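Leleck Fortress
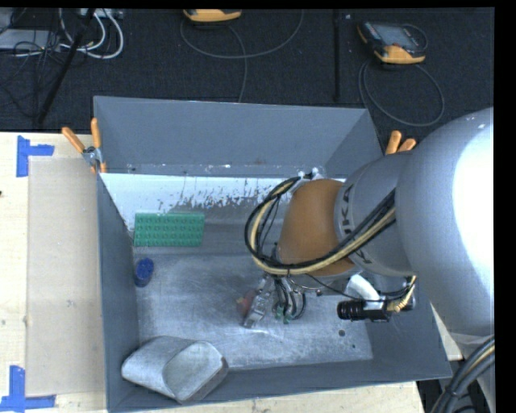
Leleck Fortress is a ruined hilltop fortification above the town of Misville, on the east bank of the Vieira. It was built in stages from the late medieval period onward, served as a garrison and later as a county jail, and has been open to visitors as a museum since the 1960s. The museum's collection is mostly metalwork. The fortress gives its name to the surrounding district and appears on the Misville town seal.

Location

The fortress stands on a limestone ridge 135 meters above the river. The north and west sides of the ridge are steep enough that no outer ditch was dug there. The approach from the south is gentler and was protected by a double wall, of which the inner line survives to a good height. On the east side the ground drops in terraces to the old market quarter. From the upper ward the view takes in the river bend, the railroad bridge and the wooded hills toward Gilville.

History

The earliest written mention of a stronghold at Leleck is in a toll record, which lists payments owed by boats passing below the hill. The oldest standing masonry is the base of the square tower, built of large, roughly dressed blocks without brick. The ring wall and the chapel are later and use smaller stone with brick courses.

In its second main phase the fortress was widened to the south, and the present gatehouse was added. The lords of Gilville held it for most of this period and used it as a winter residence. An inventory from their time names a great hall, two kitchens, a bakehouse and stabling for 26 horses. The hall stood against the west wall, where its fireplace can still be seen at first-floor level.

The fortress was besieged twice. The first siege ended by agreement after 90 days, when the garrison was allowed to leave with its arms. The second was short. Cannon placed on the opposite bank breached the southern wall, and the repair is easy to pick out from its darker stone. The square tower lost its upper floor in the same attack and was given a low tiled roof in place of the original battlements.

After the army gave up the site, the county took over the gatehouse and the east range as a jail. The cells were small vaulted rooms converted from storerooms. Conditions were poor, and inspectors complained several times about damp and the lack of a proper well. When a new jail opened in the lower town, the buildings were left empty, and residents took stone from the west range for houses and field walls. Several doorways in the market quarter are thought to come from the great hall.

Architecture

The plan is an irregular oval, with an upper ward around the square tower and a lower ward to the south. The two are separated by a rock-cut ditch, now crossed by a fixed timber bridge. The tower has a single room on each floor, with a stair in the thickness of the wall.

The chapel, set into the eastern wall, has a plain nave and a rounded apse. Traces of painted plaster remain on the north side — a row of standing figures and part of an inscription. The roof dates from the museum period. The cistern in the lower ward is cut into the rock and lined with brick; it was cleared of rubble during the first excavations.

Excavation and museum

Archaeological work was led for many years by Widad Geagea, whose team recorded 1,931 objects from the lower ward alone. Most are iron: nails, horseshoes, arrowheads, buckles and door fittings. Geagea argued that the ward held a smithy well before the southern extension, based on slag found under the foundations of the gatehouse. Her dating of the ring wall is generally accepted, though the date of the chapel is still disputed.

The museum occupies the east range. Its permanent display covers the sieges, the jail and daily life in the garrison.

Access

The fortress is reached on foot from the market quarter by a stepped path, or by road from the south. The upper ward closes in high winds. The tower stair was closed for repairs in May and reopened on 2021-06-20.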